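Narnitz Evening School, Household Arts
Handout for Session 4: Table Linens and the Things We Put on Them
Filippos Andreadis
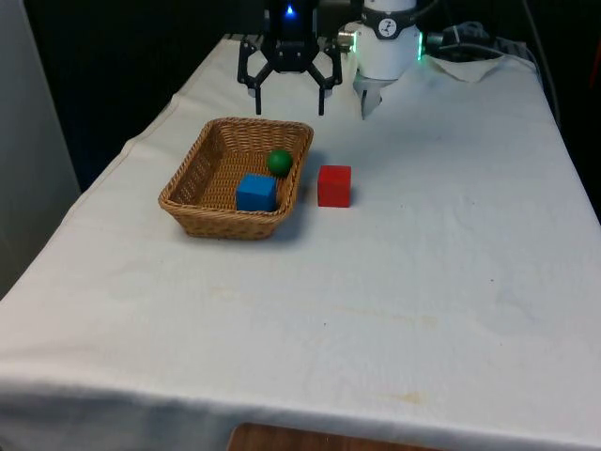 Last time we got as far as choosing a cloth for a table and hanging it so that the drop is even, and several of you stayed behind to ask what to do with a cloth that is no longer at its best. I promised to write it down, and of course it grew as I wrote (my handouts always do). Bring it with you, scribble on it, and don't worry if you haven't read every line before we start.

1. Living with an off-white cloth

I am very fond of off-white. A bright white cloth looks wonderful on the first day and then seems to scold you for the rest of its life, while an off-white one is friendlier and will put up with a good deal of use. It does show yellow and brown marks, though, and the faint ones are the trickiest. A strong stain gets noticed and treated the same evening. A pale, blotchy one tends to be missed, goes through the wash, gets ironed, and by then the heat has often helped it settle in.

So please look at the cloth in daylight before you wash it. Spread it right out on the table, stand at one end, then walk around and look again from the side. The middle of the table is where I find most marks on my own cloths, and after that the end nearest to where people sit. Put a safety pin or a loose stitch of colored thread beside each one. You will not find them again once the cloth is wet, I promise you!

For old yellowish-brown marks on plain washable cotton or linen:

Soak the whole cloth, not just the spot, in cool water for an hour or so. Spot soaking can leave a ring.
Wring gently, lay the marked part over a folded towel, and work a little plain liquid soap in with your fingertips.
Leave it for half an hour, rinse, and look.
If the mark is still there, soak again overnight with an oxygen-type bleach, mixed as the packet says, after checking that the care label allows it.
Dry it in the air. Keep the iron and the dryer away until you are happy with the result.

Some marks will stay. My grandmother's big cloth in Stustbridge has had a shadow across it since before I was born, and we have eaten many good dinners on it all the same.

2. Wrinkles and folds

There was a lively difference of opinion about ironing in Session 3, and I have thought about it since. My view is that a table for guests deserves a pressed cloth, and a table where you work, sort, or play with children can have a few soft wrinkles in it without any harm. What I would ask you to watch is the edge. Where the cloth goes over the side of the table, run your palm along it so the folds fall loosely. A big loose fold at the near end is pleasant to look at, but do check that no one will catch it with a knee or a chair, especially if there are small children about.

If you store your cloths folded, change the fold lines now and then. I refold mine every January, when the holiday cloths go away and the cupboard is open anyway.

3. Shallow baskets

A low rectangular wicker basket is one of the most useful things you can keep on a table. You can see straight into it, you can reach into it without tipping it, and with a flared rim it is easy to pick up from either side. Deep baskets have their place (blankets, mostly), but small things sink to the bottom of them and are forgotten.

Before you put wicker on a good cloth, turn it over and feel the underside with your hand. Loose ends of cane will pull threads. Snip them close with small scissors, at a slant, and rub the place with fine sandpaper. For cleaning, a dry brush is usually enough, the sort you would use for pastry. If it needs more, wipe it with a damp cloth and let it dry well away from a radiator. Damp wicker left on linen can leave a brownish print of itself, and then you are back to section 1.

4. A small sorting exercise

This is one to do at home, with children or grandchildren if you can borrow any. You need a tablecloth, a shallow basket, and three little things: a blue wooden cube, a red wooden cube of the same sort of size, and a green ball a bit smaller than the cubes. Put the blue cube and the green ball in the basket and leave the red cube on the cloth beside it, close to the right-hand wall.

Now ask what belongs together. Some children will put the red cube in with the others straight away, for the pleasure of having everything tidy. Others will take the ball out, so that the cubes can be together. My nephew insisted that the basket was for cool colors and that red should stay where it was, and I could not argue with him. Let them give their reasons, and try not to hurry in with yours.

The link with household work is closer than it may sound. When we clear a table we are all sorting by some rule or other, by shape or by color or by where a thing lives, and people in the same home are very often using different rules. A good many quarrels over drawers begin there.

For next time

Please bring one cloth with a mark on it that you have given up on, along with its care label if it still has one. If you have a basket with loose ends, bring that too, and I will have scissors and sandpaper ready. We will start with the cloths while the light is good and do the baskets afterward, over coffee.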